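4.2 Sizing the purchase before the tender

The budget for the Rivas site allowed for one arm and one gripper, with 4,000 set aside for fingers and spares. Before the order was placed, the planned pick was run in simulation, using a Franka Emika arm and a flat white part (Figure 3).

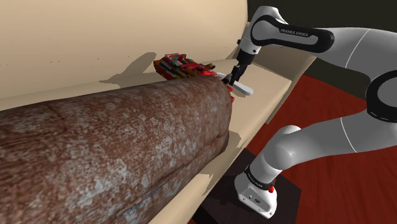

Bedon asked whether a cheaper arm with a shorter reach would serve, and whether the saving could be moved to the service contract. Both options were priced. The shorter arm saved 1,967 but would have required a second mounting point.

Grippers were costed separately – a change of fingers is a small expense, a change of wrist is not. A linkage gripper was chosen for the trial runs, and lifting the part was treated as the basic task. 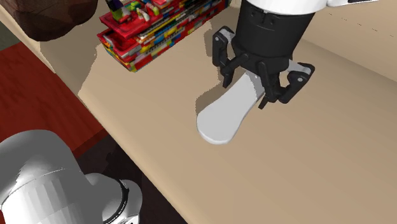 According to Drerkard, spare fingers should be bought with the arm, as later orders had taken 14 weeks to arrive. The plan was amended in September.

Figure 3. Simulated handling of the flat part: arm over the seat, part held above the tabletop, and close view of the grip.
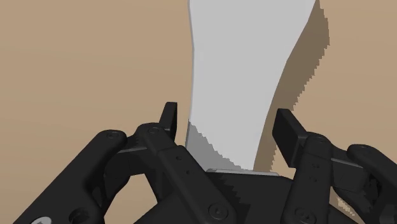
The remaining sum was held back for training at Fukik and was left out of the tender.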